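Projects > Hilside Assembly Learning > Reports > Interim report, May

Search this site Enter keywords Go

Interim report to Golteck: collection of assembly examples

Prepared by Gaetano Bianchini, Nadar workshop

In this period the main work was the recording of examples for the peg and hole tasks. The plan asks for 600 accepted examples before the first training round. Until the end of May we have accepted 400. A further 51 were recorded but refused at review, mostly for the reason that the operator made a long pause or began before the start signal.

We changed the way of working in one point. Before, one operator did the same task for a full morning, and the movements became too similar. Now the operator changes task after each short block, and the start positions of the parts are changed also. 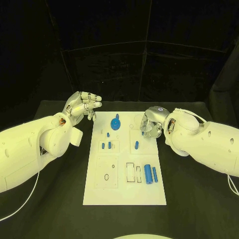
Figure 1. Both hands over the task board, with blue pegs upright and two blue cylinders lying beside the slot outlines.

The cylinder task goes slower than we foresaw. Operators need more practice to pick up a part that is lying flat, and we have given them extra hours for this. The gear task is nearly finished, and I do not expect more changes to its instructions.

For the next period we ask your agreement on two points:

- to move 100 of the remaining examples from the gear task to the cylinder task;
- to pay for a second reviewer, two afternoons per week.

The budget is otherwise as agreed. I will send the table of hours separately when Ambridge has confirmed the last invoice.

Related items
Operator instructions, second version
Review rules for refused examples
Ambridge: note on storage of recordings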